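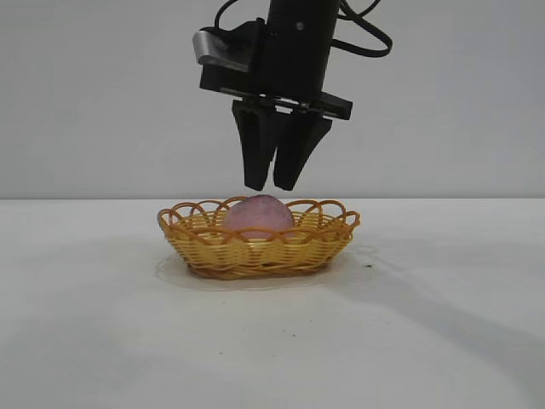

Fig. 2. Pink ball resting in the oval basket, on a white tabletop.

Section 2: Setting Up the Basket and Ball

Welcome to the part where the table gets involved! By now you should have unpacked your Tesova Jutano set and sorted the cards into their two decks (see Section 1 if you still have a heap). The pages that follow cover choosing a surface, placing the basket, checking the ball, and playing a first warm-up round. Once you've done it a couple of times, you can be ready to play before the snacks come out of the kitchen.

For this section you need the oval basket, the pink ball, the Do deck, and the cloth tape measure. Leave the Presen deck in the box for now.

2.1 Choosing a surface

Any flat table will work, and a plain one is best. We love a white or light-colored tabletop for this game. A busy tablecloth makes it harder to judge how far away the rim is, and a cloth of any kind takes the life out of the bounce.

1. Clear the table completely. Cups, phones, and candles all have a way of getting in front of a good shot.

2. Wipe the surface and dry it with a soft towel. Crumbs send the ball off in very silly directions.

3. Set the ball in the middle of the table and let go. If it stays put, you're level. If it wanders, fold a piece of card under the low leg and test again.

Note: Small tables are fine. The basket is small too, and a short throwing distance with a small basket is more fun than it sounds. Our favorite games have been on side tables with everyone squeezed in on the floor.

Caution: Don't set up on glass. A bouncing ball won't usually hurt it, but an elbow at an exciting moment might.

2.2 Placing the basket

1. Look the basket over before it goes down. Run a finger along the rim and feel for any strand that has worked free of the weave. Tuck loose ends back in with a blunt pencil. Please don't snip them, even the little ones, as a cut strand tends to pull through and take its neighbors with it.

2. Set the basket on the table, open side up, and press gently on the bottom with your fingertips until it sits flat. Baskets sometimes get squashed in the box and come out with a slight rock. If yours does, leave it overnight with a folded dish towel inside and it should relax into shape.

3. Turn the basket to suit your players. With a long side facing the thrower, you get a wide, friendly target. With a narrow end facing the thrower, you get a much trickier one. Start wide! You can always turn it later, and turning it halfway through a game is a great way to stir things up.

4. Measure from the near rim to the throwing edge of the table and write the distance on the inside of the box lid. You'll be glad of it next time, when someone swears the basket used to be closer.

Note: The basket should rest directly on the table. If it slides when the ball hits it, dampen a square of kitchen paper, wring it out well, and lay it underneath.

2.3 Checking the ball

Jutano is played with a single ball. That surprises people who are used to tossing games with a whole bucket of them, but passing the one ball from hand to hand is what keeps the table talking.

1. Wash your hands, or at least wipe them. The pale pink color is lovely and it does show chocolate.

2. Wipe the ball with a barely damp cloth and dry it right away.

3. Put the ball in the basket by hand and take it out again. Every player should do this once before the game. You get a feel for how much room there is around it and how deep it sits, and younger children find the throwing much easier after a turn at simply placing it.

Caution: Keep the ball away from pets and from children who still put things in their mouths. Count it back into the box when you finish — yes, it's only one, and yes, it still ends up under the couch.

2.4 The warm-up round

The warm-up has no score and no losers. It suits two to five players.

1. Shuffle the Do deck and put it face down beside the basket, on the side away from the thrower.

2. The youngest player picks up the ball and turns over the top card. The card gives the style of shot: a bounce, a roll off the back of the hand, a drop from above with eyes closed, and so on.

3. Take the shot. If the ball lands in the basket and stays there, keep the card. If it hops out, slide the card to the bottom of the deck. Cheering is allowed in both cases.

4. Lift the ball out and hand it to the player on your left. Handing it over matters. A ball thrown across the table is how drinks get spilled.

5. Carry on until each player has kept a card, then collect them all and shuffle again.

Note: For drop shots, hold the ball over the center of the basket and let your fingers open gently. A quick release puts spin on it, and a spinning ball climbs the side. Starting low, close to the rim, is perfectly legal and a good way to learn. Raise your hand a little each turn as you get the knack.

2.5 Before you move on

Check that the basket hasn't crept toward one edge during the warm-up and put it back at your measured distance. Leave the ball inside it. This is the resting position, and every full game begins and ends with the ball in the basket.

If you are going straight to the long game, open the Presen deck now and turn to Section 3. The target is 3000 points, so it's an evening's worth of play, and a splendid one. For a quick game after dinner, stay with the Do deck and let each player take two cards in a row before passing the ball.

Packing away

Put the basket in the box first, open side up, with the ball inside. Lay the tape measure next to it and stand the decks along the edge. Don't stack anything on top of the basket, and store the box somewhere dry. Damp weave smells musty and takes ages to air out.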